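Board index > Shop practice > Safety and setup
Thread: E-stop placement on bench arms, is there a rule or just habit?

torque_and_tea
Posted July 2022
We are writing a house standard for the small arms at Lakumano and I'm stuck on the e-stop section. My draft says the button goes on the operator side, fixed down, within 60 cm of where the person stands. A coworker wants it on a cord so it can move with whoever is running the task. Which do you use?

flatwasher318
Fixed. If it can move, it ends up behind a monitor. Your risk assessment should say where it goes, and the drawing should match.

mill_street
I disagree with fixed only. We run a Drakos cell where the operator works from two sides. One fixed button means reaching across the arm. We put in two, both hardwired, and that passed our internal review.

flatwasher318
Two is fine. Two fixed ones. I was talking about the cord.

torque_and_tea
Two is in the draft now. What about cables? I have "no loose cable within reach of the arm" and people say it can't be done on a bench.

ohm_sweet_ohm
It can be done. Tie it down every 20 cm or so and put the spare length under the bench. What you can't do is write the rule and never check it. Zerari had a nice cable rule on paper for years and no line for it on the checklist.

mill_street
Under the bench is where feet and chair casters go. I would rather see the slack coiled on the surface, outside the reach line, where you can look at it.

bornley_bench
Mill_street has a point, but a coil near the button is bad in my book. I'd keep a clear zone around the e-stop and write that down as its own item. Red button on yellow box, nothing draped over it, nothing stacked next to it. This is the sort of bench I mean, with the button at the lower right and the black cable coil beside it: 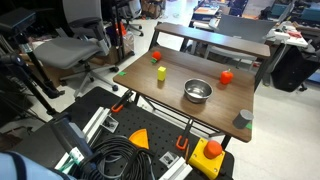
Draft 2, e-stop and cable section

torque_and_tea
1. One e-stop on each side a person works from, fixed to the bench.
2. Clear zone around each e-stop. No cables, tape rolls or parts in it.
3. Slack coiled and tied, outside the reach line. Under the bench only if it is in a tray.
4. Clamps checked by hand before the first run of the day.
5. Test every e-stop weekly and sign the sheet.

flatwasher318
Item 5 should be daily. It takes a minute.

mill_street
Weekly is fine for a small arm. Otherwise I can live with it.

torque_and_tea
Leaving 5 open until the October review. Thanks all.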